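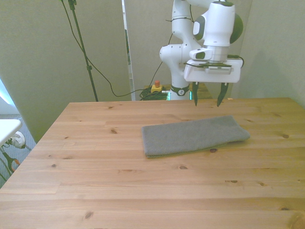
Photo: Hendriks / Vorow table guide, section 4

4. Your table and the folded towel

Your Vorow is a pine table. It has knots, it has seams between the boards, and it has opinions about water. This section covers daily wiping, spills, and the small grey towel that lives on top of it. Please read it before you put down your first mug. Most people read it after.

4.1 Before you start

You will need:
One grey towel (two if you have children or guests who behave like them)
A bowl of lukewarm water
A drop of ordinary washing-up liquid
A dry spot to hang the towel afterwards

You will not need polish, vinegar, lemon halves or anything your uncle swears by. The table leaves our workshop with a coat of Druveo hard oil and is happiest when left alone with it.

Note: Wash a new towel once on its own before using it on the table. Grey towels shed grey fluff, and it shows up very nicely on pale pine.

4.2 Folding the towel

1. Lay the towel flat on the table and smooth it out with your hand. Pick off crumbs now, or you will be dragging them along the grain later.
2. Fold it in half lengthwise, long edge to long edge.
3. Fold it lengthwise again. You should have a long strip.
4. Bring one short end over to meet the other, so that you have a rounded fold at one end and the loose edges at the other.
5. Press it down. It will spring back a little at the fold. Leave it be; ironing a table towel is between you and your conscience.
6. Set the strip down parallel to the boards, rounded end towards your wiping hand.

The loose edges never line up perfectly. We have folded a great many of these and can report no progress.

4.3 Daily wiping

1. Clear the table. Wiping around the fruit bowl leaves a fruit bowl shape, which darkens at a different rate from everything else and will be there when you sell the house.
2. Dip the towel, then wring it until it stops dripping. Wring it again.
3. Hold the rounded end and wipe with the grain, from one end of a board to the other. Do not go in circles.
4. When the outer face is dirty, turn the strip over. When that one is dirty too, open a fold and start on a clean face.
5. Go over the whole top with a dry towel.

Caution: Never leave a damp towel folded on the table. Overnight is enough to raise the grain underneath, and you will get a rough patch exactly the size and shape of a folded towel. Our repairs desk at Dadgate recognises it on sight.

4.4 Spills

Water: lay the dry folded towel on top and press. Do not rub.
Red wine, beetroot, curry: press first, then wipe once with soapy water and dry. Some colour may stay. Pine is generous that way.
Candle wax: let it harden, then lift it with a plastic card. Put the hairdryer back in its drawer.
Ink: see section 7, and good luck.

Note: Liquid likes the seams. After any spill, run one edge of the towel along the nearest seam on each side, even if it looks dry.

4.5 Knots

The small brown knots are part of the board. They are not stains, and scrubbing will not shift them, although several customers have put in an admirable effort. A knot may feel slightly raised in winter when the heating is on and settle again by April. If one turns sticky in its first summer, wipe it with a little white spirit on a rag (never on the good towel), let it air with the window open, and dab on a thin coat of oil.

Caution: Rags used with oil can heat up and catch fire if left bunched up. Spread them flat outdoors to dry before throwing them away.

4.6 Re-oiling

Re-oil once a year, or when a drop of water soaks in and leaves a dark spot instead of sitting on top. If the surface feels rough, rub it down first with 400 grit paper, with the grain. Do not use 3,000 grit, which is for car paint and for people avoiding their families. Oiling itself is covered in section 5.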